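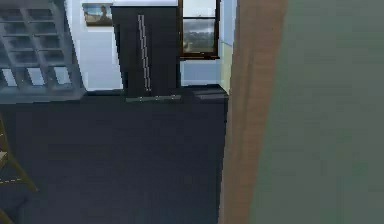
Wie viele Vorführungen braucht man, bis ein Roboter eine Kühlschranktür zuverlässig öffnet?

Das hängt vor allem davon ab, wie gleichmäßig vorgeführt wird. Mit sauberer Fernsteuerung und festem Startpunkt reichen oft ein paar Dutzend Durchgänge, mit wechselnden Startpositionen werden es schnell deutlich mehr.

Kategorie: Robotik > Teleoperation & Vormachen
9 Antworten · 167 Aufrufe

kabelsalat_ks
Die Antwort oben kann man so stehen lassen, ich glaube sie trotzdem nur halb. Habe im Juni 66 Durchgänge in der Simulation ferngesteuert, immer Griff anfahren, zufassen, ziehen. Danach lief die Policy in 9 von 20 Versuchen durch. »Zuverlässig« ist was anderes.

Gondal_A
Womit gesteuert? Mit Tastatur kannst du das vergessen. Der lange senkrechte Griff ist ja noch gutmütig, da ist die Höhe fast egal. Aber das Ziehen auf der Kreisbahn ruckelt bei jedem Menschen anders.
Gruß, Adeel Gondal

kabelsalat_ks
3D-Maus über Plultau. Ruckelt weniger, aber ich habe beim Anfahren jedes Mal kurz gezögert, und genau das macht der Roboter jetzt auch. Bleibt davor stehen und überlegt. Worüber bitte?

rmarikar
Klassiker. Pausen rausschneiden, dann neu trainieren. Bei Wultetti gibt es dafür einen Filter, Schwellwert nicht zu hoch setzen, sonst fehlt der Moment beim Zufassen.

Drehmoment_Horst
Mich überzeugt das alles nicht. Schwarze Front, schwarzer Unterschrank daneben, fast schwarzer Boden – und davor soll dann ein simulierter Arm »lernen«. Stell dasselbe Ding in eine echte Küche, mit Dichtung, die klebt. Vormachen am echten Arm, von Hand geführt, alles andere ist Spielerei.

rmarikar
@Drehmoment_Horst Von Hand geführt hast du dafür deine eigenen Arme in den Kamerabildern. Habe ich mit dem Stokside-Arm durch, war auch kein Spaß.
Rajitha Marikar

Drehmoment_Horst
Dann stellt man sich halt anders hin. Oder man führt einmal von Hand, spielt die Bahn ab und nimmt erst dabei die Bilder auf. Haben wir immer so gemacht.

Gondal_A
Geht, solange die Tür jedes Mal am selben Fleck steht. Das Memon-Skript verschiebt bei mir den Start um ein paar Zentimeter, da greift die abgespielte Bahn ins Leere.

kabelsalat_ks
Pausen sind raus, Training läuft neu. Erwartungen niedrig. Startpunkt lasse ich erst mal fest, sonst weiß ich hinterher wieder nicht, woran es lag.

3 Mal geteilt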